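Collecting Household Tidying Demonstrations with a Hand-Held Gripper

Final Project Report
Submitted by Tzu-hsuan Pan and Mayuree Intarasuk
4 Apr 2024

Summary

This report describes a two-term student project on teaching a robot arm to tidy soft household items from human demonstrations. The demonstrations were recorded in two ways: by remote control of the arm in the laboratory, and by a person carrying a hand-held gripper through ordinary rooms. We compare the two methods in terms of time, operator effort and the share of recordings that could be kept. The software written for the project, which we named Maderero, sorts and trims the recordings and is submitted together with this report.

1. Background

A robot arm can be programmed step by step, but this works poorly for cloth, pillows and bags, which change shape whenever they are touched. An alternative is to have a person perform the task and to train the robot on the recordings. Remote control is the usual way to do this in our department. The operator sits at a desk, moves a controller and watches the arm. Every motion recorded in this way is one the arm can make, but the work is slow and must be done wherever the arm is installed.

With a hand-held gripper, the person holds a tool that has the same fingers as the robot and a camera looking over them. No arm is needed during recording. The motion of the tool is recovered later from the video. The drawback is that a person can reach and turn in ways that the arm cannot follow, and such recordings have to be found and removed.

2. Aims

The project proposal, approved in September, set out the following aims:

To record the same tidying tasks with both methods.
To measure how much time each kept recording costs.
To write a tool that detects recordings the arm cannot repeat.
To give advice to later student groups on which method to choose.

Training of a full control policy was listed as optional. A first version was trained, but it was not tested widely enough to be reported as a result.

3. Equipment and Tasks

The remote control sessions were held in the Hsiao Laboratory, where a table-mounted arm and a lead controller are available to student groups. The hand-held sessions were held in three furnished rooms at Zoscombe, the residence hall nearest to the laboratory. Written permission was obtained from the occupants before each session.

Four tasks were chosen: moving a pillow to the head of a bed, lifting a cloth from under another object, placing a soft toy in a box, and straightening a strap or cable. For the laboratory sessions, a small mattress was placed on the table so that the surface would be similar.

4. Procedure

Both authors acted as demonstrators for both methods. Each session began with a calibration recording in which the fingers were opened and closed fully. The demonstrator then performed one task from start to finish, released the item and held still for a moment to mark the end. The items were moved to new positions before the next recording.

For the hand-held sessions we added two rules after the first day. The tool must be moved at a steady speed, as fast turns blur the video and the position is lost. The free hand must stay out of view. The second rule was harder to follow than expected. When a cloth slips, the natural response is to help with the other hand, and many early recordings had to be discarded for this reason.

5. Results

In total, 1581 recordings were made with the hand-held gripper and 477 with remote control, over the same number of working hours. The hand-held method was therefore more than three times as fast before any filtering. Maderero removed recordings in which tracking failed or the motion was outside the reach of the arm. The hand-held set lost a much larger share at this step, mainly in the cloth task, but it remained the larger of the two.

The pillow task gave the fewest problems with either method once we agreed to grip pillows by a corner or seam. The fingers do not open wide enough to hold the body of a pillow, and attempts to do so only pushed it across the bed. Straps were difficult under remote control. The operator has little sense of depth from the desk and often closed the fingers above the strap. With the tool in hand, the same motion was easy to judge.

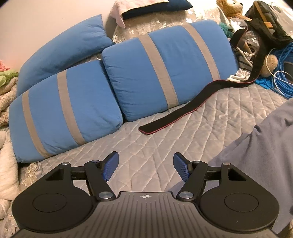

Figure 1. The hand-held gripper over a bed with pillows and a black strap, fingers open.

Clutter had a mixed effect. Rooms with many objects gave the tracking software more fixed points to follow, and position was seldom lost in them. Plain walls and evenly colored bedding caused the most tracking failures. On the other hand, a crowded bed leaves less space for the fingers, and demonstrators tended to approach from steep angles that the arm could not repeat.

6. Discussion

The two methods differ in where the effort falls. Remote control is tiring during recording, but the data can be used almost at once. The hand-held gripper is quick to use, and the effort comes later in checking and filtering. We underestimated this part of the schedule – the review of the first batch took longer than the recording itself.

Our comparison has limits. There were only two demonstrators, and both became faster with practice. Most remote control sessions were held early in the project, so some of the difference in speed may be due to experience.

7. Recommendations

Groups working with soft items in real rooms should begin with the hand-held gripper and filter each batch on the day it is recorded. Remote control should be kept for tasks near the limits of the arm's reach. A short reach check, with the arm's working area marked out on the floor or bed, would have saved us many recordings in the cloth task.

Acknowledgments

We thank the Drarard Student Project Fund for the cost of replacement finger pads, and the residents of Zoscombe for the use of their rooms.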